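Home | Notebook | Parts List | Practice Hours | Archive

Notebook, ball handling group
August 31, 2024

Long session. Writing it down before I forget which of my theories were wrong.

First order of business was the name. The club voted again and the arm is now Stititz, replacing Goodwin, which was apparently too dignified for something that once picked up its own power cord. The software folder is still called goodwin. Please leave it that way. Last January somebody renamed a folder in the middle of a run and we lost an evening to it, and I would like to lose this year's evenings to new mistakes.

Goal for the fall event (the Nesik Open, student class) hasn't changed: pick ping-pong balls off a plain table and drop them in a cup, with a policy trained on our own hand demos. Scoring is on 50 attempts. The rules sheet says "any ball of regulation size," and Yee-man Fung has already written to ask whether the color will be announced. No answer. We train on orange and hope.

Demo count as of tonight is 1323. That sounds like a lot until you replay them. I went through a batch this afternoon with a cup of tea and a growing sense of shame. A good share of the early ones are me going straight down on the ball from the same side, at the same speed, like a man stamping library books. The policy learned this faithfully. Put the ball anywhere I didn't like reaching and it goes to where I would have preferred the ball to be, closes on air, and lifts the air very carefully.

Pulled 97 demos from the training set. Reasons, in no order:
- fingers closed before they got to the ball
- ball flicked off the table, recording continued while I went looking for it under the bench
- I was talking and forgot to start from a wide opening
- one where I evidently put the tool down and went to lunch

Yee-man's suggestion, which I argued with for a while and then adopted as my own: start every demo with the ball outside the fingers, and vary which side it's on. No more starting with it sitting politely in the middle. Approach slowly, get the gap around it, then close. If the first close misses, keep recording and correct. The recoveries are worth having and I am very good at producing them.

Also tried the other pads, the soft ones from the Vuvix kit. They grip fine. They also let go when they feel like it, so the ball hung on over the cup for a moment and then came down on the rim. Back to the old block pads, scuffs and all. Checked the screws on both sides while I was in there. If you take them off again, put the screws in the tray and not in your pocket. I have done laundry with enough hardware in it.

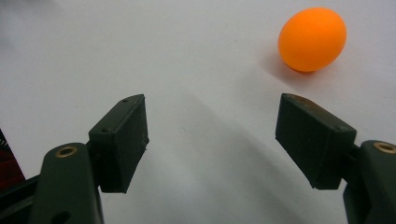 Lighting is the next argument. The gripper throws a wide soft shadow over the white table, and the ball brings a smaller one of its own. I suspect the policy is partly steering by shadow, since it behaved worse when I moved the lamp. Haven't proven it. A fair test would be the same ball positions with the lamp in two places, and I ran out of patience before I ran out of lamp.

Trained overnight settings are unchanged except for the cleaned set. Did 6 quick tries on the old checkpoint for a baseline and got two in the cup, one of which bounced in off my hand. Recorded as one and a half. Yee-man has since changed it to one.

To do:
- new demos, ball starting off to the right and farther back, then the left
- lamp test, properly this time
- find the second cup
- label the pad bags
- ask Nesik about the color again, nicely

Questions about this notebook: leave a note in the club mailbox | © Stititz team | Back to top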